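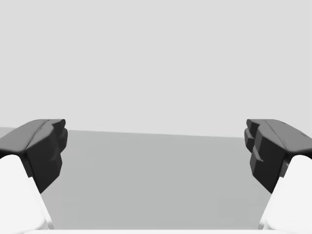
Gripper view in the Stidik simulator, fingers open.

Call for participants: Stidik remote gripper trial
Posted 3/6/18

Bhat is looking for people to try out Stidik, a practice kit for learning to run a two-finger robot gripper on screen. The kit is a desktop program and a hand controller. We plan to sell it to trade schools and small shops starting in September, and before then we want it used by people who did not help build it.

You do not need any background in robotics. We would like a mix of people, including some who have never played a video game and some who run machines for a living.

What you will do

Each session lasts 90 minutes and takes place at our office in Brorkstead. You will sit at a desk with a monitor and the controller. The first 16 minutes are a guided warm-up covering opening, closing, turning and moving the gripper. After that you work through a set of exercises at your own pace while a staff member takes notes. You see everything from the gripper's own point of view. 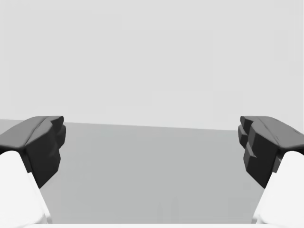 The early exercises are about position only. You bring the gripper to a given height above the table, hold it there, tilt it and level it again. Later ones add parts to pick up and set down. Most people find the tilting harder than the grasping, so please don't worry if you are slow at it. We are testing the controller and the instructions – your score is not kept under your name.

At the end you fill out a short form and talk with us for a few minutes. Blunt comments are welcome.

Who can take part

You must be 18 or older, able to use both hands, and able to read instructions in English. Glasses and contacts are fine. If moving pictures on a screen make you sick, this trial is probably not for you.
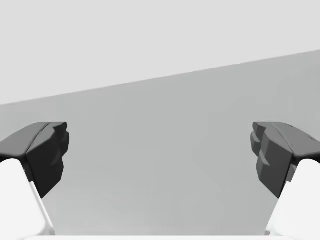

Pay is $80 per session, given as a check when you leave. You may sign up for two sessions, and we would be glad if you did, as we want to see how much people remember the second time. If you need to stop early you will still be paid for that session.

Screen and voice recordings are made during the exercises. Your face is not recorded.

How to sign up

Send an email to the Bhat trial desk with your name, your age and the hours you are free. Put "Stidik 741" in the subject line so it gets to the right person. Tell us if you are left-handed – we have a second controller for that. Parking is free behind the building, and the Cundley bus stops across the street.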